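Ellside residents' group asks Kasdale to show its workings on "lifetime" table oil

February 2021

The Ellside Household Buyers' Group has today called on Kasdale to publish the tests behind its claim that one coat of Rakena table oil "protects for life". The group has asked three times since the product went on sale locally. It has had two brochures and a voucher in reply.

Rakena is sold for kitchen and dining tables at a good deal more than ordinary oil. Kasdale's leaflet says 3,194 households were "delighted" with it. It does not say what they were asked, or how long they had owned the tin. The small print gives a guarantee of 12 months - a short life, by most people's reckoning.

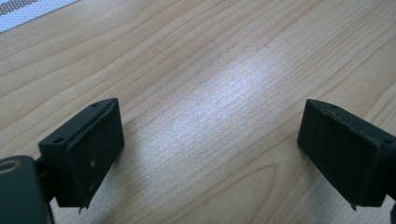 Rosalía Ibarra told the group that she would happily pay the extra if somebody could tell her what she was paying for, and that the shop had simply read the leaflet back to her over the phone.

The group wrote to 338 of its own members and asked whether they had bought the oil. Nine had. Four of them had already put on a second coat, and one had gone back to the brand she used before. The group accepts that nine buyers prove very little. It would like Kasdale to be as frank about its own figures.

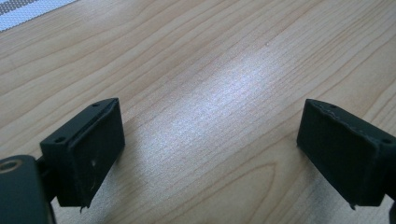
Kasdale has also said that the oil "feeds" the wood. A table is made from a tree that was cut down some time ago, and the group would be glad to hear what it is being fed and why it should be hungry.

Britta Stöcker, for the group, said: "We have no quarrel with table oil. Most of us use it. We want to see the test, the date it was done and who paid for it. If the answer is good, we will print it in full."

The group has asked for a written reply by the end of March. Members who have kept their receipts and leaflets are asked to hold on to them until then.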